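Rapport d'avancement - Programme Zulcombe : documentation et plaidoyer sur la compétence universelle
Période de novembre à juin
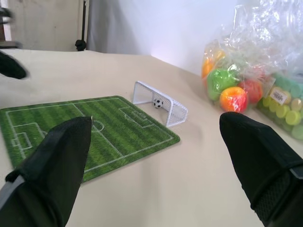 Nima Jafarzadeh
Chargé de programme, association Karnari
2022-07-01

À l'attention de Selvaraj Wickramasinghe, Fondation Fallahi

Monsieur,

Je vous transmets le rapport sur l'utilisation de la subvention pour la deuxième période du programme.

1. Formation des juristes
Nous avons organisé deux ateliers sur le recueil des témoignages de victimes de disparitions forcées. Le premier a été consacré à la conduite de l'entretien, le second à la conservation des preuves. Les participants ont demandé davantage de cas pratiques, et nous avons modifié le programme du second atelier dans ce sens. Le troisième atelier, prévu pour le printemps, est reporté au mois de novembre : la formatrice pressentie a accepté un poste à l'étranger.

2. Base de données Rurnness
La saisie des déclarations a avancé plus lentement que prévu. À ce jour, 3 000 pages sont numérisées et indexées. La traduction vers le français reste notre principale difficulté - nous n'avons que trois traductrices habilitées à lire les pièces confidentielles, et l'une d'elles travaille à temps partiel. Les règles d'accès ont été révisées après l'avis de notre conseil juridique.

3. Plaidoyer
Une note a été remise aux parlementaires au sujet de la condition de résidence habituelle, qui empêche à notre avis le dépôt de plusieurs plaintes. Cinq d'entre eux nous ont reçus. Un amendement a été rédigé, mais il n'est pas encore déposé.

4. Budget
Les dépenses de traduction dépassent la ligne prévue, tandis que celles de voyage sont restées inférieures, deux réunions ayant eu lieu à distance. Nous sollicitons votre accord pour transférer le solde des voyages vers la traduction. Le tableau détaillé est joint en annexe.

5. Suite du programme
Nous souhaitons terminer l'indexation avant l'atelier de novembre, puis ouvrir la consultation aux avocats partenaires. Le projet de convention d'accès vous sera envoyé pour observations dès qu'il aura été relu par notre conseil.

Je reste à votre disposition pour toute précision.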